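Broltgate
Products Research Newsroom Careers Contact

Newsroom > Press releases > Robotics

Broltgate opens second round of simulated kitchen data collection

Project Jullow will add 600 hours of gripper recordings to the company's training library

DRUSOSOW, April. Broltgate said today that it has started the second round of Jullow, its program for collecting examples of kitchen work in simulation. The recordings will be used to train Lü, the company's control software for robot arms with two-finger grippers.

In the first round, operators worked through 43 household tasks in rendered kitchens, using hand controllers to steer a simulated arm. The tasks included picking up cups, moving bread and clearing counters. The new round raises the number of tasks to 124 and changes the stone, tile and cabinet colors between sessions, so that the software does not learn to depend on one room.

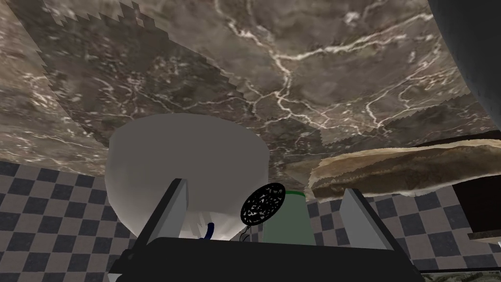
Each recording holds the view from the arm, the position of the gripper fingers and the commands sent by the operator. Attempts that end in a dropped or missed object are kept and labeled as such. In the first round they made up a good share of the material, and the Lü team found them useful for teaching the software when to back off and try again.

Operators will record at least 100 attempts at every task before it is marked complete. A reviewer then checks the start and end points of each attempt and writes a short plain-language instruction to go with it, such as "move the cup to the left of the bowl."

Broltgate is also changing how kitchens are laid out. Earlier layouts were arranged by hand, which kept objects neatly apart. The new ones are partly random, with kitchenware and food placed close together and often partly hidden from view. The company expects the operators to be slower at first and has planned shorter sessions for the opening weeks.

Known limits remain. Surface patterns in the simulator can show jagged edges at close range, and soft items do not yet bend the way they would in a real kitchen. Both points are on the work list for the rendering group. Until they are dealt with, Lü will continue to be tested on physical arms at the Drusosow workshop before any release.

A sample of the Jullow recordings will be offered to university labs on request when the second round closes. Terms of use and a description of the file format will be posted in the Research section. Labs that received first-round material do not need to apply again.

About Broltgate
Broltgate develops control software for robot arms used in food preparation and light assembly. The company is based in Drusosow.

Contact the press office | Copyright Broltgate. All rights reserved. | Back to top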